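Brestthorpe Soup Notes: README

Hello, and welcome to the folder. If you have found your way in, you are probably either a cook who likes lists or a list person who likes to eat, and I am happy to have you either way. Brestthorpe Soup Notes is a collection of 200 home soup and stew recipes, typed up from handwritten cards, clippings and one very greasy spiral notebook, and tidied into a form that you can search, sort and print. It started in July as a way to stop losing my aunt's split pea recipe, and then it got rather out of hand.

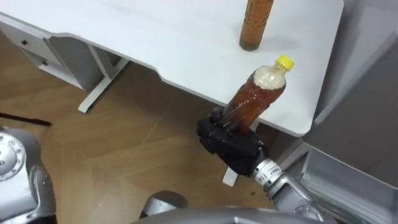
Reading time: 3 minutes

What you get

There is one plain text file for each recipe and one big table called soups.csv that holds them all together. The text files are meant for the kitchen (I print mine and tape them inside the cupboard door), and the table is meant for anybody who wants to ask questions like "what can I make with leeks and no cream?" Both hold the same recipes, so please don't feel you have to use the table if tables make you sleepy.

The columns in the table

name: What the family called it, even when the name is no help at all. "Tuesday soup" was renamed "Plain barley soup" after a long talk, but most of the odd ones stayed.

source: Card, clipping, notebook or told aloud. The told-aloud ones were read back to the cook before they went in.

base: Water, chicken stock, beef stock, vegetable stock, milk or tomato. If a recipe says "stock" and nothing else, I wrote "any".

main: The thing the soup is mostly made of. Wahyudi Hartono and I went back and forth over whether dumplings count as a main, and in the end they do, but only if you would be upset to find them missing.

serves: As written on the original. Some of these old cards have a cheerful idea of what four people can eat, so read the amounts before you shop.

simmer: Minutes on low heat. Where the card said "until done" the field is blank, and I would love your help filling these in.

notes: Everything that wouldn't fit anywhere else, such as "better with the ham bone" or "Grandpa won't eat this one."

Amounts and measures

All amounts are in US cups, spoons, pounds and ounces. The cards from Syafiqah Rondonuwu's side came in grams and in rice bowls, and she kindly measured her own bowl and worked out the cups for each one. The original wording is kept in the notes column, in case you own a similar bowl. A "knob" of ginger stays a knob. So does a "handful" of parsley, and your hand will be fine.

Salt is left out of the table altogether. The cards disagreed so wildly that any number I put down would have been wrong for somebody's stock, so taste as you go and add it late, particularly in the lentil soups, which thicken up and get saltier the longer they sit on the stove. 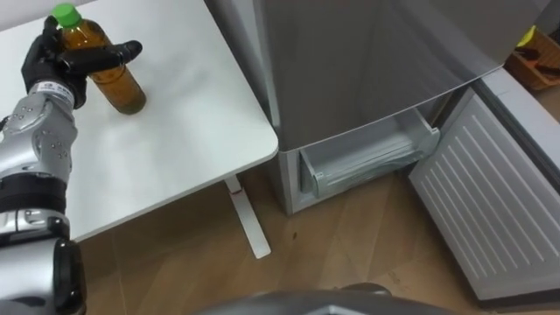
Known problems

Two recipes, the oxtail and the sour cabbage, are missing their last lines where the card had torn. I have left the gap showing and not guessed. The oxtail is perfectly good if you just keep cooking it until the meat falls off the bone.

The spelling of chili, chilli and chile is all over the place. Search for "chil" and you will catch every one.

There are 9 chicken noodle soups. I know! I tried to merge them and could not bring myself to do it, as each one belongs to a cook who is quite sure the others are mistaken. They are numbered in the order they were typed, so please read nothing into that.

Allergens are not marked. The ingredients are all listed, but the cards never thought about such things and neither the table nor I can promise anything, so do read each recipe through if you are cooking for someone who has to be careful. Barley, cream and celery turn up where you might not expect them. 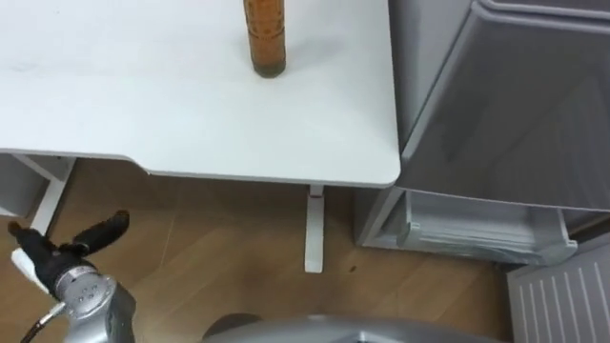
Adding a recipe

Copy the file called blank.txt, fill it in, and give it a short name with no spaces. Cook it at least once from your own typed version before you send it along, even if you have made it all your life. I left the water out of my own minestrone and would never have noticed otherwise.

Changes

Version 3, 29 December 2019: added the fish chowders, fixed the fractions that had turned into question marks, and split "beans" into dried and canned.

Version 2: added the simmer column and the rice bowl recipes.

Using these recipes

Cook them, print them, change them, pass them to your neighbors. If you copy the whole table somewhere else, please keep the source column with it so the cooks get their due.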